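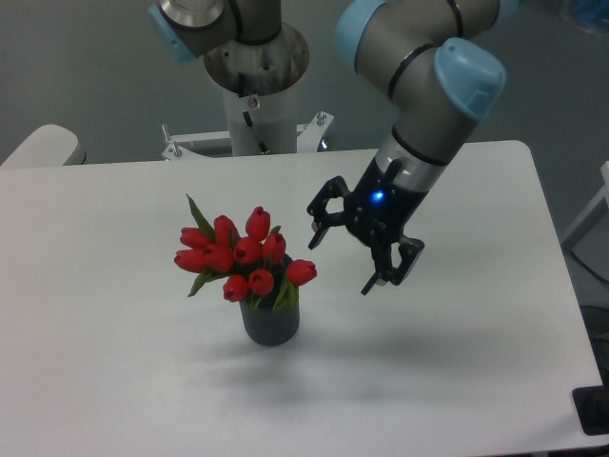

Guncombe, 9/25/26

Search tickets and help articles Go

Ticket: Tulip bouquet leans to one side in Wonov ribbed vase, low blooms hang near the rim
Opened by: Svenja Stöckli
Product: Wonov vase, small, dark gray
Status at opening: New

Hi! First off, I love this vase. The fine ribs, the dark gray, red tulips on a plain white table — it's a knockout combination and I'd buy it again tomorrow. So please read this as a fan writing in and not as a complaint!

My trouble is the bouquet. I set it up as a nice even dome, straight up in the middle, and by the time I've walked to the door and turned around to admire it, something has shifted. The bloom on the far right leans right out, a couple hang low near the rim, and the leaves on that side fan out just above it. From across the room it's still gorgeous. Up close I can see the stems aren't sitting where I put them.

The cluster spreads wider than the vase, which I like and would love to keep. I don't want a tight little fistful of flowers. I want the big loose head, only steadier.

What I've tried so far:

Turned the vase a quarter turn. Same lean, new direction.

Took everything out and started over with the tallest stem first. Better for a while, then the outer ones slid down again.

Moved the vase closer to the middle of the table in case the top slopes. Put a level on it and the bubble was dead center, so I'm letting the table off.

Rubber band around the stems, halfway down. It held! But it pulled the heads together and I lost the dome.

Can you tell me if there's an insert for this size, or a trick I'm missing?

Svenja

Reply from Wonov support desk

Hello Svenja, thanks for such a cheerful ticket, and for checking the table before we had to ask.

We think the stems are pivoting on the rim. The vase is slightly narrower at the base than at the top, so the feet of the stems bunch together while the heads are free to swing outward. With a full bunch of tulips the weight is all up top, and the outer stems tip over the edge and slide until something stops them.

Please try these in order and write back after each one:

1. Lift the whole bunch out and sort it by length. If the outer stems are longer than the inner ones, trim them so the tallest are in the center.

2. Put the stems back at a slant, each one crossing the last, always in the same direction. The feet should form a spiral at the bottom.

3. Move the big leaves inward. A long leaf trapped between a stem and the rim works like a lever.

4. If it still leans, we can send the Pawłowska grid. It sits just inside the rim and comes in 2 sizes. We need the inside width of your vase to pick one.

Svenja Stöckli wrote:

Did step 1. My outer stems were longer, and by a lot! I had never thought to look. Trimmed, put back, and it stood much straighter, though it began to drift after I carried it to the other end of the table.

Step 2 took me three goes, because I kept changing direction without noticing. Once I got it, wow. The bunch locks up in your hand before it even goes into the vase. I did it again just for fun.

Step 3: one leaf was wedged exactly where you said. I left the long pointed one sticking up at the top left, though. I'm fond of it and it isn't touching the rim.

Still a slight lean to the right, so yes please to the grid. I measured the inside of the rim twice and sent the width through the form.

Reply from Wonov support desk

Width received. The smaller grid is the right one and is going out from our Hesden store. Press it in level, ribs of the grid facing down, and then feed the stems through from the center outward. Leave the outer ring of holes empty the first time.

Status: Waiting on customer

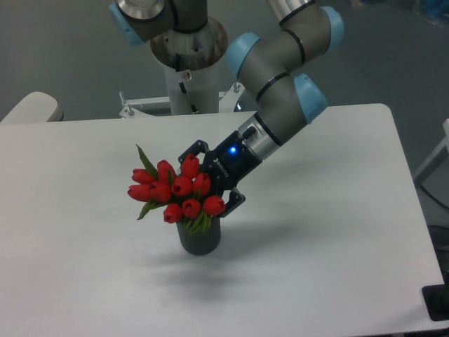
Guncombe, January

Reopened by Svenja Stöckli

Hello again! I promised to report back and then let the whole fall go by, sorry. The grid came, it fits, and I've been using it with everything that will stand in a vase. Tulips are still the best thing I've put in there. That red against the gray gets me every time.

Results, for anyone searching with the same problem:

Grid plus spiral: no drift after nine days, with the vase moved most mornings to wipe the table.

Grid with stems dropped straight in: leans a bit by the second day, so the spiral still matters.

Spiral with no grid: fine if the vase stays put.

One small snag. With the grid in, the outer ring of holes is tight for thick stems, and I scraped two of them pushing too hard. Is it okay to skip that ring for good, or does the dome get too narrow?

Reply from Wonov support desk

Skipping it is fine. To get the width back, angle the stems in the second ring a little more. Thick ones go in more easily if you twist as you push.

Svenja Stöckli wrote:

Twisting works! Full dome, nothing resting on the rim, and my pointy leaf is still up top. Please close this one with my thanks — and tell whoever drew the ribs on this vase that I'm a big admirer.

Status: Solved

Related tickets
Pawłowska grid sits crooked in the tall vase
Cleaning dust out of fine ribs
Ring mark on white matte tabletop
Which grid size for a narrow base?

Contact the Wonov support desk | © Wonov | Back to top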